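Rules for robots that work in kitchens
Worimeo Learning Pages: Machines and Safety
Reading level 4

A robot is a machine that can sense what is near it, work out what to do and then move. Some robots are bolted to a factory floor and kept behind a fence. Others are meant to work in homes, next to people. A robot of the second kind has to follow more rules, as there is no fence between it and you.

This page explains what the rules are, who writes them and how they are checked. Words in the word list at the end may be new to you.

What is a standard?

A standard is a written set of rules that many people have agreed to use. There are standards for plugs, for bicycle helmets and for the size of a sheet of paper. A standard for robots says how a robot must be built, how it must be tested and what must be written in its instruction book.

A standard is different from a law. A law must be obeyed by everyone. A standard is an agreement, but a law can point to a standard and say that it must be followed.

A company or a school may also write rules of its own. These are called house rules. The rules on this page are the house rules of the Markgate project, which teaches robots to handle things on kitchen counters. The Markgate rule book has 229 rules. Most of them are short.

Practise in a simulation first

A simulation is a place that exists only inside a computer. It has a floor, walls and furniture, and the computer works out what would happen if something were pushed, lifted or dropped. If a plate falls in a simulation, there is nothing to sweep up.

The first Markgate rule says that every new task must be tried in a simulation before it is tried on a real robot. The task must be run 300 times. The room is set up with many different objects, including some that have nothing to do with cooking, as real counters are often used for other things as well.

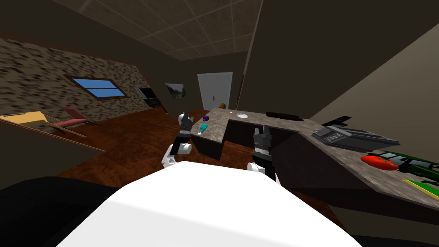
A simulated robot at a kitchen counter. Both grippers are open to view, near the edge of the stone top.

A simulation is never exactly the same as the real world. Real floors can be slippery, and real cups can have wet handles. For this reason a good result in a simulation does not finish the testing. It only allows the next test to begin.

Rules about moving

Robot arms can be strong and heavy. The rules about moving are there to limit how hard an arm could hit something.

Slow near people. When a person comes close, the robot must slow down. If the person comes closer still, it must stop.

Limit the force. The arm must be able to feel when it is pushing against something it did not expect. It must then stop pushing.

No pinching. There must be no gap in the arm joints where a finger could be trapped. Where a gap cannot be avoided, it must be covered.

Look before reaching. The robot must check the counter before it moves a hand over it. Something may have been put there since the last check.

Keep the view clear. A robot's own body or arms can hide part of the floor or the counter from its cameras. It must treat any place it cannot see as a place where something might be.

Rules about holding

The part of a robot arm that holds things is called a gripper. A gripper has to squeeze enough to keep hold of an object and no more than that. A plate, a piece of fruit and a machine with buttons all need to be treated differently.

The Markgate rules sort objects into groups. Light and soft objects may be picked up with a weak grip. Hard and flat objects, such as plates, must be held at the rim and kept level. Electrical machines must not be lifted at all unless a person has unplugged them. Knives and hot pans are in a group of their own, and the robot is not allowed to touch them.

If the robot cannot tell which group an object belongs to, it must leave the object where it is and ask.

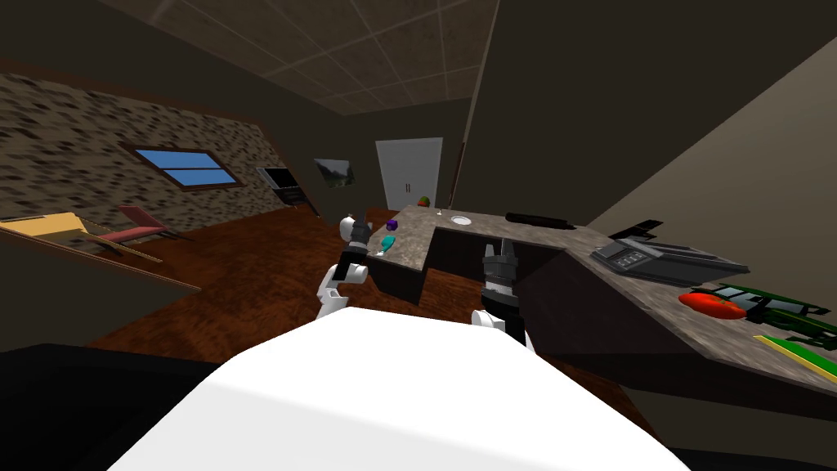

Both arms raised at the same counter in the simulated room. The whole room looks tilted from this view.

Camera views in robot work are not always level. A person who looks at one can usually tell that a room has not tipped over. A robot has to work this out with sums, using sensors that tell it which way is down. The rules say that the software must be tested with level views and with tilted ones.

The stop button

Every real robot in the project must have a stop button. It is red, it is large and it must be easy to reach. Pressing it makes the arms stop moving. The robot must not start again by itself when the button is released. A person has to check the area and then press a second button to restart it.

A held object must not be dropped when the stop button is pressed. The gripper stays closed unless a person opens it by hand.

Anyone in the room may press the stop button, including a child. There is no penalty for pressing it when it was not needed.

Keeping records

A robot must keep a record of what it did. This is called a log. It lists each movement, the time it was made and whether anything went wrong. In one month of practice, the Toivonen kitchen task filled a log with 1164 entries.

Logs are read by people. When something goes wrong, they look for the entry just before the mistake and try to find the cause. If a rule was missing, a new one is written — and the tests are run again from the beginning.

Logs from homes need extra care. They may show what a family owns or when people are in. The Mesow rule, named after the group that wrote it, says that a home log must be stored safely and deleted when it is no longer needed.

Word list

Force: a push or a pull.
Gripper: the part of a robot arm that holds things.
Log: a record of what a machine has done.
Sensor: a part that measures something, such as light, distance or tilt.
Simulation: a copy of a place or an event made by a computer.
Standard: a written set of rules that many people have agreed to use.

Something to do

Choose one surface at home, such as a table or a shelf. Write a rule for each object on it, saying how a robot should hold that object or whether it should leave it alone. Swap lists with a partner and look for objects that your rules do not cover.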